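Padthorpe Skills Room: Suturing Station Checklist, with my comments
January 16, 2019

I did this one on my own again, so the comments run long where I had something to say and short where I didn't. Same sheet as December.

1. Lighting over the work area. OK. Nice and bright, but you do get glare off anything shiny. I'd tilt the lamp a touch.

2. Jaws open and close freely. OK. I ran each one through 40 cycles and nothing stuck. My thumb was tired by the end!

3. Thread lying clear of the jaws before you start. NEEDS A REMINDER. I know it's tempting to just get going, but loose strands wander all over the place and sooner or later you grab one you didn't want.
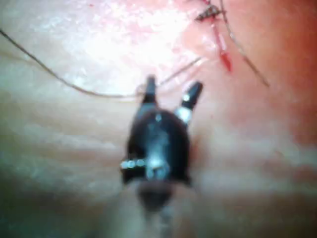 I've written this up before and I'll keep writing it up. Cut the tails short, lift the scraps out as you go, and put them in the little Pudness tub (it's on the left side of the cart now, I moved it).

4. Thread stock. LOW. We're down to 14 packs and the Irkitz order isn't in yet. Please don't open a new one for a single stitch.

5. Needle held securely, point in view. OK. If you lose sight of the point, stop and find it before you move anything else. That goes for me too, I'm terrible for it when I'm chatting. 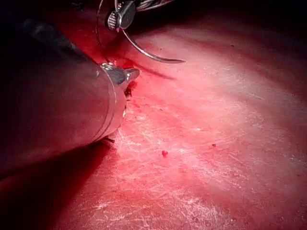
Item 5: curved needle in the driver jaw, point showing.

6. Needle count in and out. OK. 36 out, 36 back. Count them out loud, it really does help.

7. Sharps bin. CHANGE SOON. Almost 80 percent full by my eye, and the lid on the Dwivedi bin is stiff, so push until it clicks.

8. Jaw faces brushed and wiped at the end. Not checked yet, I'll do it when I come back for the cart.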